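Skustora Repair Café – progress report to the Indel Fund
Second quarter

We are really pleased with how this quarter has gone. The café moved into the old print shop on Barua Street in April, and having our own shelves and a proper sink has changed what we can take on. Under the old arrangement everything had to be packed into crates by five o'clock, so a job that needed glue to set overnight was simply turned away. Now it stays on the bench with a label on it!

Sessions and repairs

We ran 13 open sessions against the 12 in our plan, the extra one being a mending evening that people had been asking for since winter. Lamps, toasters and trousers are still the things we see most. Over 30 people have come back a second time, several of them to help at the benches, and that pleases us more than any repair.

The home appliance advice hour has been the surprise of the quarter. People can't carry a washing machine down the street, so they bring the fault instead: a noise, an error code, a puddle. We talk it through and lend them a simple guide to cleaning filters and checking door seals.
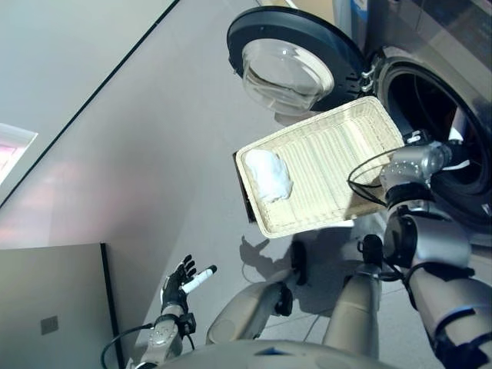 Will the advice hour carry on after the grant ends?
We plan to keep it going from the donations tin, which now covers tea, printing and the lighting for that evening.

Spending

We are on budget overall. Tools came in a little under, helped by a trade discount from Cemeck on soldering irons and test meters. Rent is as agreed. Electricity is higher than we guessed – the building is draughty and we had the heaters on well into May – and we would like to move part of the tools underspend across to cover it, if you are happy with that.

Still to do

Four new repairers have finished their electrical safety training and four more are booked for September. The sewing corner needs a second overlocker. We also owe you the visitor survey, which went out late and will follow with the next report.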